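Sunday, late

Got to the lab at one and stayed until after seven, so this will be long and probably dull to read back. I want it written down while I still remember which setting was which.

The team is Stadik this year. Roscoe Zamora picked the name and the rest of us were too slow to object. The task for the December round is clearing a table: the arm gets a set of objects it has not been tuned for, and it has to pick each one up, hold it, and put it down in the bin without dropping it or knocking over anything else. You lose points for every object you tip. Last round we tipped a lot of them, and most of that was my approach code, so I have been quiet in meetings since.

I started by redoing the table calibration. I had done it on Thursday night but somebody had moved the table after that, because the corner marks on the floor no longer lined up with the legs. It took 40 minutes. I ran it twice and the second result agreed with the first, so I saved it and wrote the file name on the whiteboard where people will see it. Then I put a note on the table leg asking people not to move it. We will see.

After that I loaded Dumine, which is our grasp planner, the version from before the break and the new one side by side. The old one picks the grasp with the best score and goes straight for it. The new one throws out any grasp where the fingers would pass too close to something else on the way down. That was my change. It makes the planner slower, and Furukawa's team will beat us on time whatever we do, so I would like us to at least be clean.

The order I settled on was soft things first, then the harder ones. The foam block is the easiest object we have because it gives when the fingers close and you can be sloppy with the force. It is a good check that the basics work. If the arm can't hold the foam there is no point trying anything else. The trouble is that on its own it tells you very little, so I ran it with the other things left lying close by, the can and the water bottle and a bag of chips. 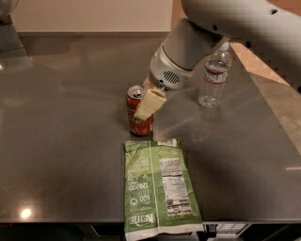
I had the grip force at 15 percent to begin with and went up from there in small steps. At the low end the block turned in the fingers on the way to the bin and one corner swung down. The planner doesn't know about that. It treats the block as if it stays at the angle it was picked at, so when it works out how much room it needs to clear a neighbor it is using the wrong shape. I had not thought of this before today and I am annoyed that I hadn't. I wrote it in the log as its own item. For now I have padded the held object on all sides and that seems to do.

Raising the lift height would also fix it, and that is what Roscoe will say. But every bit of extra height is time, and there are a lot of lifts in a round.

The chip bag was bad. The planner sees a flat thing hanging past the edge of the table and wants to pinch it from the front, which it can't reach. When I blocked that, it tried from above and closed on nothing. Glossy table, glossy bag, overhead lights – the depth readings come back with holes in them and the planner fills in the holes with guesses. I turned off one bank of lights and it got better. We won't be able to turn off lights at the competition, so I turned them back on and put up with it. I got it to hold the bag a few times by going for the crimped end. I did not write any code for that, only set the target by hand.

Ate a sandwich at four, standing up, and read the rules again. They say 500 seconds for the full table. I had it in my head as longer. Dumine with my change is using too much of that just thinking, and I need to bring it down before I show it to anyone.

Roscoe came in a little after five with the new finger pads from Zostix. They are softer than the old ones and have a ridge down the middle. We argued for a while about whether to fit them now or wait until after the trial on Friday. I wanted to wait. Changing the pads means my force numbers from this afternoon are no use. He said the numbers would be no use by December anyway, and he is right, but I had just spent four hours getting them. We agreed to leave the old pads on until Friday and then swap.

He watched a few runs and didn't say much. He did notice that the wrist turns the long way around when it goes from the block to the bottle, which wastes a couple of seconds every time. I have looked at that move all week and had not seen it. It is a joint limit I set too tight back in the fall when we were worried about the cable. I loosened it and the wrist now goes the short way. The cable was fine.

Full run before I left, all objects, nothing set by hand except the bag. Score sheet says 56. That is better than last round and not as good as I had hoped for this morning. Most of what we lost was time.

To do before Friday: the swinging block, properly this time. Planning time. Ask about the lights at the venue. Email the others about the calibration file so they don't load the old one. Find out who has the spare power supply.

Bus was late. Laundry still not done. Lab report for Tuesday not started, and I have class at nine.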